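Section 7. Fitting and wiring the moth wings

These steps cover the wings only. The antennae have their own section, and their own problems.

Before you start, lay everything from the Trorero wing kit on a large table: two wing panels, the harness, 20 snap clips and the light strip (part 2355). Put the cat in another room. Cats have opinions about feathers.

1. Try on the harness over the clothes you plan to wear under the costume. A harness fitted over a T-shirt will not close over a winter coat, and Halloween has never cared about your plans to skip the coat.

2. Tighten the shoulder straps first, then the waist. You should be able to slide two fingers under each strap. If you can slide in a sandwich, keep tightening.

3. Slot the wing panels into the back plate, fuzzy side out. They click. If they crunch, stop and check that left and right have not traded places.

Caution: Do not iron the wings. The fabric melts at a temperature most irons consider a warm-up.

4. Attach the clips along the top edge, starting at the spine and working outward. 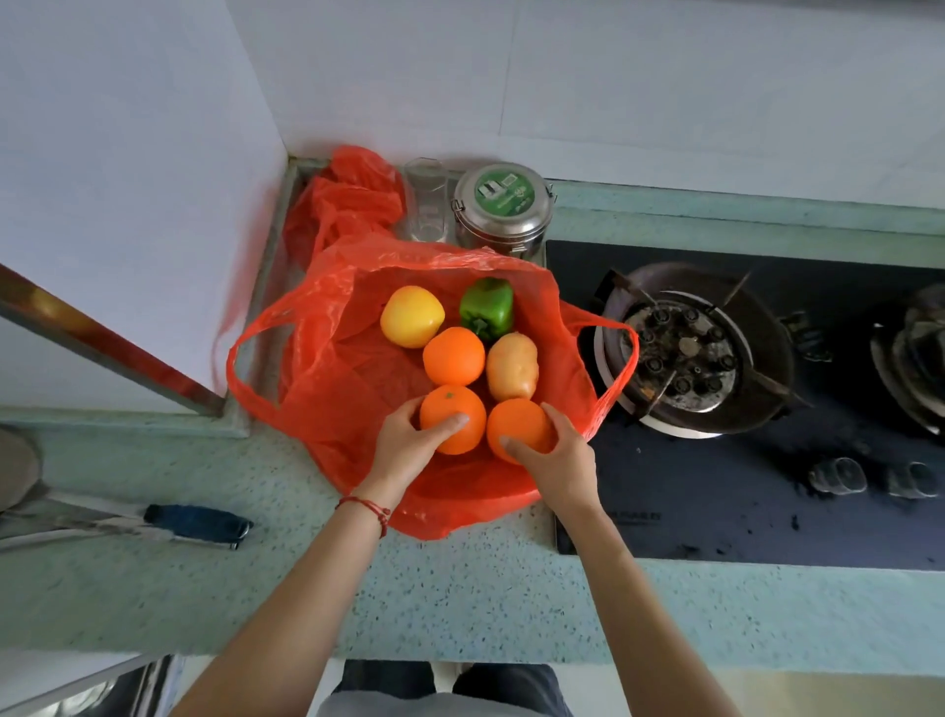

Eun-ji Chae wrote in to say that step 4 goes much faster with the wings lying face down on a bed, and that she wishes we had mentioned it before she did the whole thing standing up. She also found that the last clip on each side needs a hard pinch or it lets go on the first staircase.

We have tried it her way and she is right on both counts. Use the bed.

5. Thread the light strip through the clips, battery box at the waist. Leave 3 inches of slack at each shoulder so you can raise your arms without going dark.

6. Press the switch once for steady, twice for flicker. There is a third setting. It is a strobe, and your friends will ask you to turn it off.

Note: The wings are wider than a standard door. Go through sideways, and sit on stools.

Storage: Take out the batteries, unclip the strip and roll each panel loosely around a cardboard tube. Wings folded flat in October will still be folded flat in April, whatever you do with steam.

Spare clips are sold in bags by Brinholm. Buy one bag more than you think you need.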